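4.2 The bench and the bin task

We built the Fladdale arm in a shared workshop in Tritville, on a white table that had already had a long life before we got to it. I'd love to say the layout was carefully designed, but mostly we shoved things about until the arm could reach them, then taped down the base and left it alone. The base plate is a Laing offcut, the controller is a Clukard board, and the whole thing came up and running on a Wednesday evening in December (after a very silly amount of time spent on one loose connector!).

For the bin task I wanted things you'd find in a kitchen cupboard. Bottles were the fun ones. They're awkward to hold, the weight sits low, and shiny caps threw our first colour threshold right off. We ended up with 35 objects and recorded 98 runs, each capped at 3000 control steps, which felt generous until I watched the arm dither over a jar.

The camera sits at the wrist, so the fingers take up a good chunk of every view. I went back and forth on masking them out and in the end left them in, as the policy seemed to like knowing where its own fingertips were. Figure 2 gives a typical view with a bottle held over the bin, and you can see the glare on the blue plastic that I grumbled about in Section 3.
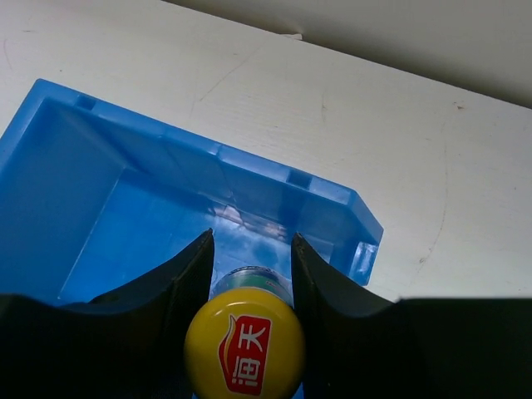
Figure 2. Wrist camera view: a yellow-capped bottle between the gripper fingers, over the blue bin.

Glare was worst under the workshop's overhead lights. We tried a matt liner in the bin for a few test runs, but it kept riding up at the corners and I took it out again before recording anything we report in the next section.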